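The Highlighter Was Fine

My niece has started her second year of college with a tablet, a stylus, a subscription to a study app called Lullus, and a second subscription to Imora, which turns whatever Lullus produced into flash cards. She also has a roommate, Ah-rin Baek, who owns one spiral notebook and a pen from a bank. I have met them both over dinner and I'd like to talk about who seemed to know more organic chemistry, but I teach history and have no way of judging. Ah-rin was certainly less tired.

I have taught survey courses for long enough to have watched several waves of study tools come up the beach. First there were the laptops, which we were told would make note-taking so fast that students would have time to think. They did take more notes. I once collected a set, with permission, and found my own throat-clearing transcribed. One young man had typed "okay so" on a line by itself, and then, a bit further down, again. Then came the recorders, then the recorders that wrote things down for you, and now the ones that write things down, shorten them, quiz you on the short version, and congratulate you with a burst of confetti.

The confetti bothers me more than it should. I passed my own exams in a basement library where the only feedback was the radiator.

Let me be fair to Lullus, which I have tried. I uploaded one of my own lectures, the one on the Erie Canal, which runs long because I like the Erie Canal. In a couple of minutes it gave me back a page that was tidy and mostly correct, and it had a heading that said "Key Takeaways." I had not known there were takeaways. I would have put the mules in. The mules were gone, and so was the bit where I draw the lock on the board and get the gates backward and a student fixes it, which happens every year, sometimes on purpose.

The lock is the thing they remember. I run into former students at the grocery store and they say "the gates point upstream," and I say yes, they do, and we both go on to the yogurt. I have yet to meet one who recalls a takeaway.

My colleague Min-kyu Jeon thinks I'm a crank on this subject. He runs the tutoring center and he has good reasons for liking these programs. He sees students who work nights, students who are reading in their third language, students whose hands hurt. For them a decent summary at eleven at night is the difference between showing up to class and staying home ashamed. I have no argument against any of that and have told him so, at which point he usually buys the coffee. If a tool gets somebody through the door, good. I'd carry the thing in on a cushion.

What I'm complaining about is the rest of us, the ones with working hands and a free afternoon, who have bought the idea that the writing down was a chore standing between us and the learning. I think the writing down was a good part of the learning. You can't take down everything a person says, so you have to choose, and to choose you have to decide what the person is getting at, and by the time you've decided that you have done something quite close to studying. It doesn't feel like studying. It feels like a cramp. Take the cramp away and you've got a beautiful document that you have never met.

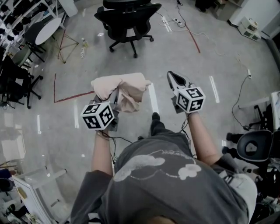

Some things are still picked up by practice.

The marketing for these products has a particular way with numbers. Imora's home page promises "up to 1000 cards per course," and it says this as though it were good news. I tried to picture a student I liked facing a thousand cards. When I was an undergraduate I had a shoebox of index cards for Latin, and what made the shoebox work was that I'd had to write every one of them and so kept the number down out of pure laziness. Laziness is an excellent editor. A machine doesn't have any, so it will cheerfully make you a card for the date the textbook was printed.

I asked Hyun-seo Jin, who took my survey course in the spring and who uses all of these programs at once, to show me how it went. He was very patient. He opened the cards for my unit on railroads and began swiping, and he was fast, far faster than I would have been, and he got nearly all of them. Then I asked him why the small towns had fought so hard to get the line to run through them, and he looked at the screen for a moment as if it might have a card for that. It had one with the year on it.

He did work out the answer. It took him five minutes and some drawing on the back of a parking notice, and it was a better answer than the one in the book. He seemed surprised to have it in him. He also said, on his way out, that he wished the app would do that, and I had to go and stand by the window for a bit.

I should admit to my own record. In my first year of graduate school I spent most of a month's food money on a system called Kwon, which was a leather binder with tabs. There were tabs for ideas and tabs for ideas about the ideas. A man down the hall, Sang-wook Yeon, had bought the same one, and we used to discuss the tabs over instant noodles in what I can only call a scholarly tone. Neither of us wrote a page that March. I believe he sold his. Mine is in the attic holding warranties, and it holds them very well.

So I know the appeal. Buying the tool feels like a down payment on the work. You come home with it and for one evening you are already the person who has read everything, and it's a lovely evening. The companies know about that evening. I suspect it's what they are selling, and the software comes along in the box. My niece got hers during the week before classes, when every student in the country is a genius with clean socks.

There is also the matter of what the professors do, and here I can hear my department shuffling its feet. If a program can boil my lecture down to one page and a student can pass my exam from the page, then I'd say the program has told us something about my exam. I went back and looked at my old midterm with this in mind. It had two questions worth asking. The others were the kind you write late at night because they're easy to grade, and a card could answer every one. I threw them out. The new midterm has two questions and a lot of blank paper, and grading it has eaten a weekend I had other plans for, so nobody should think I'm getting off lightly.

Deok-su Son, whose office is next to mine and who teaches statistics, has gone further and banned all of it, screens included. His students write with pencils, like surveyors. I admire him but I don't think I could do it. Half my class would be fine, a few would be lost, and I would spend the term sorting out which were which and hearing about it from Min-kyu. My own rule is milder. You may record me and you may summarize me, and on the way out the door you hand me a half sheet with one thing you wrote yourself, in words, about what we did. I read them on the train. They're crooked and some are wrong. One said only "mules???" and I kept it.

The college is now considering a campus license for something called Kulen, which is said to combine all the other tools in one place. I sat through the demonstration. It was scheduled for four in the afternoon, when I'm not at my kindest, and the presenter was a pleasant woman who showed us how Kulen could listen to a lecture, produce the notes, make the quiz, take note of the mistakes and write the student an encouraging message. Somebody in the back asked what the student would be doing. She said the student would be freed up. I wrote that down, by hand, and underlined it.

I don't expect to win this. My niece says the apps save her hours, and when I asked what she did with the hours she said she mostly used them to get the apps to talk to each other. For her birthday I gave her a notebook, spiral, wide ruled. She thanked me nicely. The last I heard, Ah-rin had filled it.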